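Pesquisar no perfil Buscar Limpar

Erlinda Magbanua
Quarta-feira, 21h14

Vou contar uma história comprida sobre a mudança, então peguem um café (ou um chá, que a esta hora já é mais sensato).

Quando aluguei o apartamento na rua Murimberg, em abril, a primeira coisa que me conquistou foi a luz da tarde na sala. A segunda foi o silêncio. Morei 14 anos em cima de uma padaria e juro que ainda acordo às quatro da manhã esperando o barulho das assadeiras.

O que eu não esperava era sentir tanta falta dos vizinhos! A dona Consolacion Talavera, do andar de baixo, me deixava sopa na porta quando eu gripava, e eu retribuía com bolo de fubá, que ela sempre dizia estar um pouquinho seco (estava mesmo).

No prédio novo são 4 andares e, na primeira semana, só troquei bom-dia com o Bienvenido, do térreo, que rega as plantas da entrada e conhece cada uma pelo nome. Resolvi então convidar todo mundo para jantar. Escrevi os bilhetes à mão, passei por baixo das portas e fiquei com um frio na barriga que vocês nem imaginam.

Vieram quase todos, gente. O Hüsnü trouxe arroz com grão-de-bico e uma travessa de berinjela que sumiu antes de eu conseguir repetir. O Rommel trouxe o violão e a sobrinha, que canta muito melhor do que ele toca, e ele é o primeiro a dizer isso. 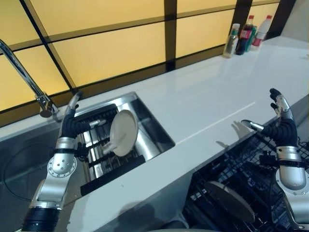

A bancada branca e os painéis amarelos ao fundo.

Conversamos até tarde sobre o bairro de antigamente, a feira que mudou de rua, o ônibus 526, que dava a volta pelo Sarmiento e levava uma eternidade. Descobri que o Hüsnü e eu pegávamos o mesmo ônibus na mesma época, e é bem capaz de termos viajado lado a lado sem saber.

Agora combinamos um jantar por mês, cada vez num apartamento. O próximo é no Rommel, que já avisou que só sabe fazer macarrão, e por mim está ótimo, levo a sobremesa.

Se alguém tiver uma receita de bolo de fubá que fique bem molhadinho, me mande por aqui, por favor! Quero levar um pedaço para a dona Consolacion no domingo e ver a cara dela.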